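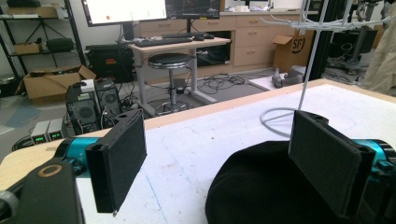 Before You Begin

Many people write to ask me how to wash a felt hat or a wool cap at home without making it one size smaller. I have washed my own caps this way for many years, and also the old Szekeres beret which I bought at a flea market. The method is slow but easy. It is good for wool and wool mixes. Please do not use it for straw, leather or fur felt.

You will need a basin, a mild wool soap (I use Welent, but baby shampoo is also fine), a soft brush, two clean towels and a bowl to give the shape. Protect your table with a thick white sheet, so you notice quickly if the dye is coming out.

Step 1. Brush and test

Brush the cap dry, always in the same direction. Then wet a hidden place inside with a cotton swab and press white paper on it. If the paper takes color, stop and bring the cap to a cleaner.

Step 2. Wash

Fill the basin with 4 liters of cool water and mix in 2 teaspoons of soap. Put in the cap and press it gently with flat hands for a few minutes. Do not rub and do not twist, or the fibers will lock together and the wool becomes hard. Change the water until there are no more bubbles.
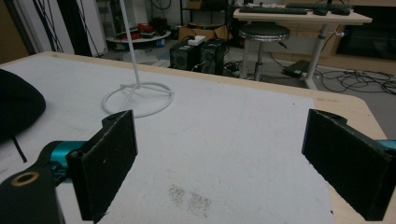 White table covering, with a few gray smudges.

Step 3. Take out the water

Lay the cap on the first towel, roll it up like a pancake and press along the roll. Repeat with the second towel. My readers with a Mirus spin dryer ask if they can use it. For a simple knitted cap yes, at 600 turns or less, but for a cap with a brim I would not risk it. 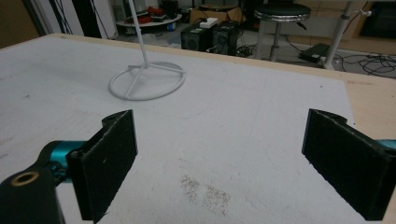
Step 4. Shape and dry

Put the cap over the upside-down bowl and pull the edge with your fingers until it is even. Leave it far from the radiator and from direct sun. In April my caps need two days, in winter sometimes more. Turn the bowl every morning.

If the cap is still a little tight when it is dry, hold it over steam, stretch it by hand and put it back on the bowl overnight.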